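Murkach 室内移動ロボット導入検討用シミュレーションデータ README

最終更新:2022年8月18日

このリポジトリについて

Murkach は、家庭内で動く移動ロボットを買う前に「どの機材に、どれだけお金をかけるべきか」を考えるためのデータ一式です。住宅を模した CG の室内をロボット視点で描画した画像と、機材構成ごとの見積もり表、それに配備計画のひな型を入れてあります。

もともとは自分たちの購入計画のために作り始めたものでした。カタログを並べて悩んでいた時期に、試しに安いカメラ相当の設定で部屋を描画してみたら、これが思いのほか面白かったのです。解像度を落とすと何が読み取れなくなるのか、カメラを少し傾けると家具の見え方がどう変わるのか、発注書を書く前に手元で確かめられます。せっかくなので、同じように予算表とにらめっこしている方にも使ってもらえる形に整えました。

想定している読者

・研究室や小さな開発チームで、はじめて移動ロボットの購入を任された方
・すでに台車はあり、センサーや計算機の更新順を決めたい方
・助成金や社内予算の申請書に、機材選定の根拠を書く必要がある方

強化学習の大規模な訓練用としては量が足りません。その用途には別の公開データを探してください。

収録内容

images/ 描画済みの RGB 画像 2082 枚
episodes/ 走行経路の記録 941 本(JSON 形式)
scenes/ 室内シーンの定義 12 件
budget/ 機材構成ごとの見積もり表(CSV 形式)
plan/ 配備計画のひな型(テキスト)
tools/ 集計と再描画のためのスクリプト

画像と経路の対応は episodes/index.csv に書いてあります。1本の経路から複数枚を取り出している場合もあれば、画像のない経路もあります。経路だけを使って走行距離を見積もりたい人がいるので、画像のない分も消さずに残しました。

機材構成の考え方

budget/ には9通りの構成を収めています。台車、カメラ、計算機、予備バッテリー、充電台、保守の各項目を分けて書き、どこを削ると総額がどう動くかを追えるようにしました。

最初に決めてほしいのはカメラの高さと向きです。台車の値段ばかり見てしまいがちですが(私たちもそうでした)、食卓の天板が見える高さにカメラを置くなら支柱が要り、支柱を立てれば重心が上がり、台車の選択肢が変わります。この順番で考えると、見積もりの取り直しがぐっと減ります。

次が解像度です。机や椅子を避けて通るだけの仕事と、机の上の小物を見分ける仕事では、必要なカメラがまるで違います。低解像度の描画では、大きな家具の配置はつかめても、小物の輪郭は崩れて何なのか判断に迷うことがよくあります。こういう画像をチームで見ながら「うちの仕事はどちらか」を話し合うと、予算の議論が急に具体的になります。ここは本当におすすめしたい使い方です。 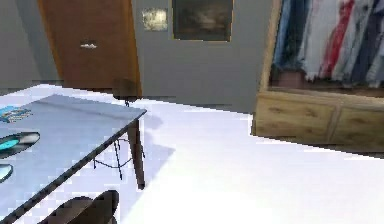
解像度が決まったら、計算機の見積もりに移ります。画像が大きくなれば処理も重くなり、消費電力が増え、連続稼働時間が縮みます。予備バッテリーを買うのか、充電台を増やすのか、計算を外部の PC に任せるのか。plan/ のひな型ではこの三つを並べて比較できるようにしてあり、欄を埋めていくと足りない情報が自然に見えてきます。

椅子の脚のような細いものへの対応も、早めに検討しておきたい項目です。平面を走査するタイプの距離センサーは取り付け高さによって拾えるものが変わりますし、深度カメラは細い棒や黒っぽい表面を苦手とする機種があります。センサーを二種類積む構成は高くつきますが、部屋に椅子が多いなら十分に候補になります。budget/ の構成表では「近接検知」という列にまとめました。

見積もり表の読み方

金額の列は空欄で配布しています。価格は時期や購入先で変わるため、ご自分で取った見積もりを入れてください。代わりに、項目ごとに「初年度のみ」「毎年」「故障時」の区分を付けてあります。保守契約や消耗品を初年度の費用にまぜてしまうと、二年目の申請で困ります。

構成名に出てくる Vokside は小型の台車を中心とした組み合わせ、Bastos は昇降式の支柱を持つ組み合わせの呼び名です。どちらも特定の製品ではなく、表の中で構成を区別するための名前です。私たちの計画では Vokside 系から始めて、仕事の範囲が広がったら Bastos 系へ移ることにしました。カメラと計算機を載せ替えられるように接続規格をそろえておくのがこつです。

描画と実機の差

描画の光は単純化されています。床がほとんど真っ白に飛ぶ画像もあり、床面の模様を手がかりにする手法の評価には向きません。輪郭の段差も目立ちます。実際のカメラであれば、これとは別に露出の遅れ、動きによるぶれ、レンズの歪みなどが加わります。

ですから、描画画像での認識率をそのまま実機の性能として申請書に書くのは避けてください。使ってほしいのは、構成どうしの比較と、確認項目の洗い出しです。高額な部品については、借用品や評価機で短い試験をしてから発注することを強く勧めます。ひな型にはこの試験期間の欄も設けました。空欄のまま提出すると納期の計算が合わなくなります。

集計スクリプト

tools/ の Sident は、経路の記録と見積もり表を読み込み、構成ごとの稼働時間と費用を一覧にする小さなプログラムです。Python 3 と標準ライブラリだけで動きます。

実行例:
python tools/sident.py --episodes episodes/ --budget budget/base.csv --out report.csv

金額が空欄の行は集計から外れ、report.csv の末尾に「未入力」として並びます。列の順番は変えても構いませんが、列名はそのままにしてください。文字コードは UTF-8 です。表計算ソフトで保存し直すと別の文字コードになることがあり、読み込みの失敗はたいていこれが原因です。

既知の問題

・一部の経路で、開始位置が家具に近すぎます。走行距離の集計には影響しませんが、衝突判定を使う場合は除外してください。
・壁の絵や収納の中身は粗いテクスチャで表現されており、物体認識の正解データは付けていません。
・6月の版では充電台の費用区分が誤っていました。現在の版では修正済みです。古い CSV をお使いの方は差し替えをお願いします。

今後の予定

複数台を同時に導入する場合の計画表を準備しています。充電台の共有や予備部品の持ち方を考え始めると楽しくて、なかなか表がまとまりません。廊下の幅と台車の大きさを照らし合わせる確認票も追加する予定です。

構成表への追加提案は大歓迎です!変更を送るときは、CSV の差分に加えて、想定する部屋と仕事の内容を短く添えてください。見積書そのものや、取引先の名前が入ったファイルは送らないようお願いします。

利用条件

見積もり表とひな型は自由に改変して使えます。画像と経路の記録は研究、教育、社内検討の範囲で利用できます。再配布の際はこの README を同梱し、変更した箇所を changes.txt に記してください。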